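Home Topics Ask Members Help

Practice kitchen layout: any written rules for resetting between runs?

Colleen Landry
We have one arm over a marble-pattern worktop, and the notes from different shifts don't agree on where things go back. Does anybody use a written reset rule, and how strict is it?
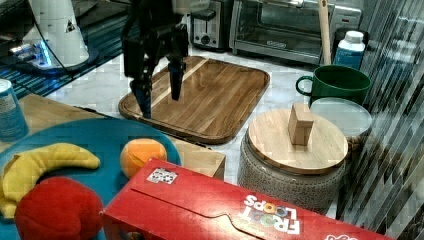
I also want to know who may reach in, and when. At the moment people lean over as soon as the arm stops.

Mostafa Lamrani
Ours at Besby is one page with 7 lines. Stop the arm at the controller, say "stopped" out loud, wait for a reply, then reach in. Pausing the program doesn't count as a stop. Put large items back first, small ones last, and write down anything you moved on purpose. 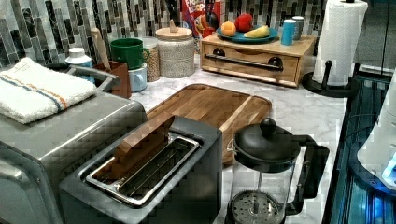
Unplug anything that heats, and keep knives out of reach of the arm. We allow up to 15 minutes for a full reset. If a drawer is part of the task, write down whether it starts open or shut, as that was our most common mistake.
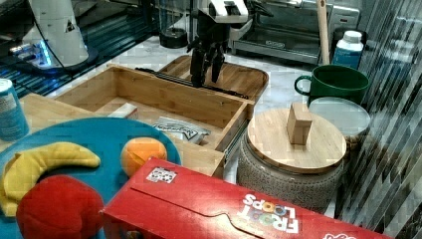 Gripper above the tray, drawer box in front

Diane Simard
Agree about the drawer. Check your own site's risk assessment before copying anyone's page though. We just use tape marks.

Related
Who signs off a change of gripper?
Emergency stop within reach: how near?
Keeping a shift log at Hiebert
Toy food or real food for practice runs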